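Ticket 1207 – Clernside reading room, daylight blinds and ceiling lights fighting each other
Status: open, waiting on parts
Logged by: Ruben Verstraete
Copied to: Cengiz Yazıcı (Kırmızıgül, lighting design)

First entry, July

Hi Cengiz, me again. The reading room is lovely, everyone says so, and I've stopped apologizing for the dust. But the lights and the blinds on the south side have gone into some kind of loop and it's driving the staff up the wall. Around lunchtime the blinds go down, the room gets darker, the ceiling lights come up, and then a couple of minutes later the blinds go up again. Lights dim. Blinds go down. Repeat until the sun moves behind the church.

I know the blinds are Wirby and the lighting is Kosasum and they're only supposed to talk to each other through the little gateway in the riser cupboard. I've had a look at that gateway and it has a green light on it. That's the limit of what I can tell you about it.

What I've tried so far:

Turned the blinds off at the wall switch and back on. They went all the way up, all the way down, then stopped halfway and sat there for ten minutes looking pleased with themselves. Loop came back at 12:40.

Put the lights on manual from the panel by the issue desk. Loop stops, kind of. The blinds still move but with nothing answering them they move less often.

Put the blinds on manual and left the lights on auto. No loop at all. Lights behaved perfectly all afternoon. Then we forgot to drop the blinds and a lady at the window tables got a sunburned forearm, so we can't leave it like that.

Reply from Cengiz, pasted in so it's all in one place

"Sounds like the Wirby side is reading the wrong sensor. There should be one on the roof, looking outward, and one in the ceiling above the window tables. The blinds want the roof one. The lights want the ceiling one. If the blinds have been pointed at the ceiling one, you'd get exactly this. Can you go into the Wirby panel, installer menu, page 3, and tell me what it says next to source?"

Second entry

OK so I found page 3. It took me a while because I was on the user menu, which also has a page 3, and that one is about language. (We had Finnish for a bit. Sorry to the morning shift.)

Next to source it says 57. No words, just the number. There's also a line called threshold, set to 2000, and one called hold, set to 10, with no units on either of them. I haven't touched anything.

I went up on the roof with the building manager to see if the outside sensor was even there. It is, on a short pole beside the plant screen, and it looks clean and in one piece. The cable goes into a gland and I lost it after that.

While I was up there I noticed the new zinc edge on the skylight throws a really strong glare across the pole in the late morning. I don't know if that matters. It wasn't there when the sensor went in – the skylight was finished after.

Reply from Cengiz

"57 is the ceiling sensor on my address list, so that's your problem. The roof one is on its own channel and you'd need the installer code to select it. I'll send it to you directly, please don't put it in the ticket. Change source to the roof sensor, leave the threshold alone, and change hold from 10 to something longer if it still hunts. Hold is in minutes. The glare could make the blinds drop a bit early but it won't cause a loop."

Third entry

Changed the source. It asked me if I was sure three separate times. Wrote the old value on a sticky note inside the panel door in case I've broken something for the next person.

Result: no loop over lunch! The blinds came down once, stayed down, and the lights came up to a sensible level and stayed there. I stood in the middle of the room watching a ceiling for most of my break and I'd like that noted.

Two leftovers though.

One. The blinds now come down well before lunch, when the window tables aren't in the sun yet. I bet that's the zinc. A couple of regulars have complained because they come for the view of the courtyard and now they get a gray fabric rectangle. Could we move the sensor along the pole, or put a little hood over it?

Two. The last blind by the fire door doesn't do what the others do. It follows along when it feels like it, then stops a hand's width off the sill. I tried the reset button at the top with a pencil from the stepladder. It twitched. I think the motor is on the way out, or it's lost its bottom limit, and I'd rather have somebody qualified tell me which.

Reply from Cengiz

"Hood is fine, I'll ask for one. Don't move the sensor, we'd have to redo the threshold. For the last blind, hold the reset until it twitches twice, not once. If it still stops short, it needs a motor."

Fourth entry

Held it until it twitched twice. Still stops short. Motor please!

I've set that one to stay up for now and moved the armchair out of its patch of sun. Everything else is running on auto and the evening group didn't mention the lights, first time since we reopened. Leaving this open until the hood and the motor are in.

Attachments (1)

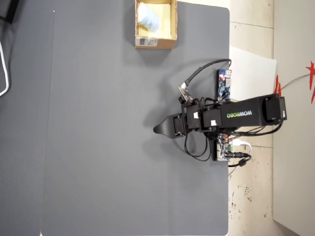

Open box on the gray table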